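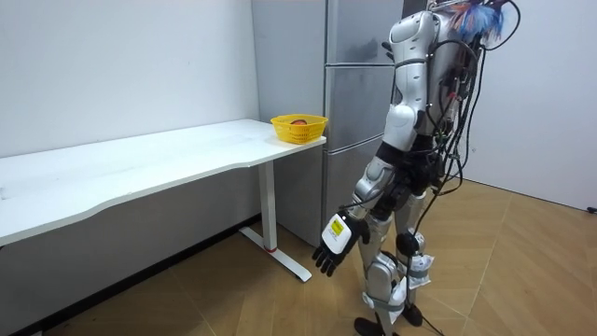
Let the Old Refrigerator Die in Peace

June 8, 2024

My town, Laltau, pays residents $75 to hand over a second refrigerator. I think the program should end, and I say that as someone who took the money last October.

The idea sounds fine. Old units in garages use a lot of power, so get them out. But the form asks only if the unit runs. It doesn't ask if you were going to get rid of it anyway. I was. Mine had a bad door seal and I had already priced the haul-away from Ogilvie. The town paid me for something I would have done for free, and I doubt I was the only one.

Last year 816 households got a check. Meanwhile the renters in the Firstead apartments can't apply at all, as the landlord owns the appliances and the tenants pay the electric bill. Some of those kitchens have units older than my garage one, and those run all day as the main refrigerator.

I would move the money there. Offer landlords $400 toward a replacement, limit it to 2 units per building each year, and check the age on the label before paying. Sendden, the next town over, already does something close to this - the form is one page long.

People will say it rewards landlords. It does, a little. The tenant still gets the lower bill, and the food stays cold in August. I can live with that, and I would give back my check to help pay for it.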